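Wiltesport, 2023-04-13. The McKinnon automation group at Brisitz today released results from a study of robotic processor handling in used desktop computers. The method estimates the pose of the chip from a close-range view and corrects the grip angle before contact.

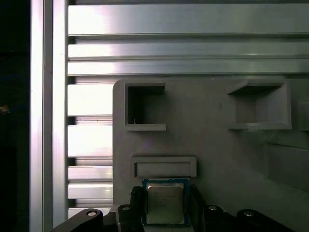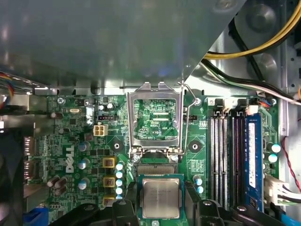
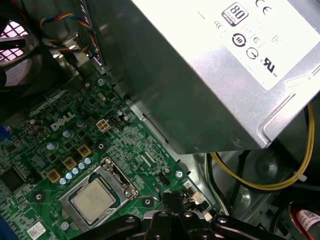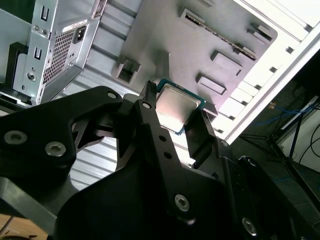

Processor handling trials, Wiltesport.

The March test series comprised 63 trials. Without angle correction, 34 were completed. With correction, the same series was repeated and 20 more were completed. Force limits were left unchanged between the two series. The trial logs and controller settings are available on request from the Grenau office.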